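I am still not sold on the home robot arm

Three months in and I owe people an update, mostly because Nattawut Nuchit keeps asking whether the thing works yet. The short answer is that it depends what you call working.

For anyone who skipped the earlier posts: I bought a used Kyei desktop arm, the older one with the belt-driven shoulder, and I have been trying to get it to sort small plastic parts into bins on the bench at the shared shop. The kit cost me 700 dollars with the controller. The forum posts that talked me into it promised a working pick and place cell in a weekend. I would like to meet the person who had that weekend.

Where the money went

The arm was fine out of the box. Everything that touches the arm was not. The mount plate that came with it had holes for a different base, so I drilled a new one. The power supply hummed until I swapped it. Then came the Cuvau software, which is free and priced about right. It loses its calibration if you close the laptop lid, and the help page says to "recalibrate as needed." I have needed to 26 times. I keep a log because I got tired of people telling me it was probably my imagination.

The tape question

Weidong Kang has the bench next to mine and builds much better machines than I do. He says my trouble is the work surface and that I should stop blaming the code. The bare bench top throws glare at the camera, and the camera decides the glare is a part. His fix was blue tape laid over everything, with white left showing where the camera needs something to lock onto.

I thought that sounded like superstition. I did it anyway. Blue tape does not want to lie flat over any real distance, and I do not have the patience to cut a clean edge. I also learned that anything glossy near the lens does a fine job of filling the view with nothing useful. 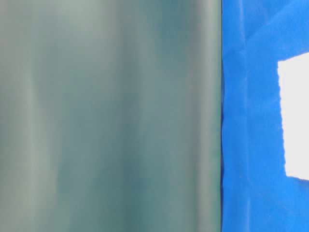 What the numbers say

I ran 534 picks on the bare bench and wrote down every miss. I then ran the same count over the tape. The second run was better, and I will give Weidong that. But I had also slowed the arm down and tightened the shoulder belt in between, so I can't tell you which change did the work, and neither can he, whatever he says at lunch.

This is my complaint with most of the build logs I read. Somebody changes four things, gets a good run, films it and credits the part they just paid for. The Wisby gripper fingers are a good case. Every review raves about them. I bought 2 sets and could not tell them from the ones I printed myself.

Next up

In September I want to put the old speed back, leave the tape down and run the whole count over. If the misses stay low I will buy Weidong a roll of the good stuff and say so in this space. I may also try the Avham lens hood that Nattawut swears by, though he has never used it with an arm.

Until then I am sorting the parts by hand, and I'm faster.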